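**Ginwood Community Choir is looking for singers (and one accompanist!) for the new season**

Posted August 26, 2018

We are putting together the fall lineup of the Ginwood Community Choir and we'd love to have you in it. There are open spots in every section, with a special plea for tenors and low altos, and we also have one paid position at the piano. If you've been humming in the car for years and wondering whether you could do this, please come and find out.

You don't have to read music. Plenty of us came in without it and picked it up by sitting next to someone who could. You do need to be 16 or older, able to hold a tune with other people singing something different in your ear, and willing to look over the songs at home between rehearsals. We send out practice recordings for each part, so you can learn by listening while you do the dishes.

**What we sing**

A real mix! This season has two Polish folk songs arranged by our director, Ryszard Pietrzak, a set of American river songs, some gospel, and a longer piece in four movements called *Whitlock* that was written for small-town choirs like ours. Ryszard finished his arrangements in July and has been itching to hear them with actual voices ever since. The folk songs are in Polish, and he'll teach the words slowly, line by line. They're a lot of fun once your tongue catches up.

**When and where**

Rehearsals are weekly, in the evening, and run two hours with a tea break in the middle. We meet at the Edow Building, 2067 Sevau Road. Use the side door, since the front one is locked after the offices close. Parking behind the building is free, and the entrance is step-free all the way to the rehearsal room. Large-print scores are available -- just ask when you sign up so we can have one ready for your first night. 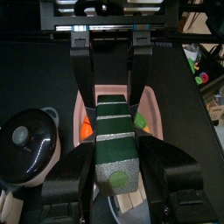 We'll give two concerts, one just before the winter holidays and one in early spring. We ask everyone to be at the last rehearsals before each concert, and otherwise we know that people have kids, night shifts and head colds. Let your section leader know and catch up with the recordings.

There are no auditions for singers. Ryszard will spend a few minutes with you at the piano on your first evening to hear where your voice sits, and that's only so he can put you in a section where you'll be comfortable. You're welcome to try a couple of rehearsals before you decide.

**Paid position: rehearsal and concert accompanist**

Our wonderful accompanist is moving out of state, and we need someone for the full season. You should be:

- a confident sight-reader
- happy to play single parts over and over while a section learns them
- able to follow a conductor who changes his mind about tempo (he does, often)
- free for weekly rehearsals and both concerts

Some organ experience would be nice but isn't required. You'd be paid per rehearsal, with a separate fee for concerts, and we'll send the current rates to anyone who asks. Music students are very welcome to apply.

**How to join or apply**

Singers can simply turn up, or leave a note for Murray Whitelaw at the Edow Building front desk with your name, a phone number, and your voice part if you know it. "No idea" is a fine answer and we get it a lot.

Accompanists, please leave Murray a short letter about your playing and the names of 2 people who have worked with you. He'll call to set up a time for you to play through some of the program with Ryszard and a handful of singers.

Come sing with us!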